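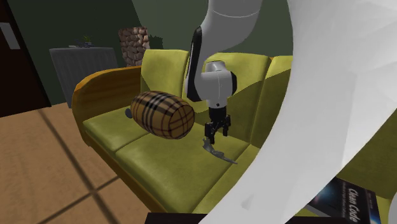

Gripper trials in simulation: frequently asked questions

Last updated June 2018

Which grippers are being compared?
Two, both with two fingers. The Cluvinero has a short stroke and stiff fingertips. The Batista opens wider and has softer pads. Both are run on the same simulated arm with the same controller settings.

Why a living room and not a plain bench?
Storkirden wants to know how each gripper copes with furniture. A sofa seat has seams, slopes and a backrest that limits how the arm can come in. Thin, flat things such as a metal tool lying on the cushion are the hardest pick in the set. A barrel on its side is easier to get hold of but can roll if the first finger touches early.

Is the cushion soft in the simulator?
No. It is a rigid shape with high friction. We tried a soft version in May and it slowed each run too much to be useful. Expect real cushions to give more, which may help with flat objects.

How many attempts does each object get?
10 per gripper. The start position of the object is shifted slightly each time. A pick counts if the object is lifted clear and held for 3 seconds.

Does the arm always come from above?
By default, yes. The fingers point down and open before the final approach. You can set a tilt in the Plondum settings file, up to the limit of the wrist joint. Books usually need one.

Can I use my own objects?
Yes. Put the mesh in the objects folder and give it a mass and a friction value. Keep the mesh simple. If contact goes wrong, check the collision shape first, then the scale.

The fingers pass straight through a thin object. What should I do?
Use a smaller time step. If that fails, thicken the collision shape a little and leave the visible mesh alone.

Can I move the viewing camera?
Yes, the view is set separately from the arm. Parts of the arm close to the camera can hide the objects, so check the view before starting a long batch. It makes no difference to the scores.

Where are the results kept?
In one text file per run, with the gripper name first. Older runs used version 8 of the controller and should not be mixed with the current ones.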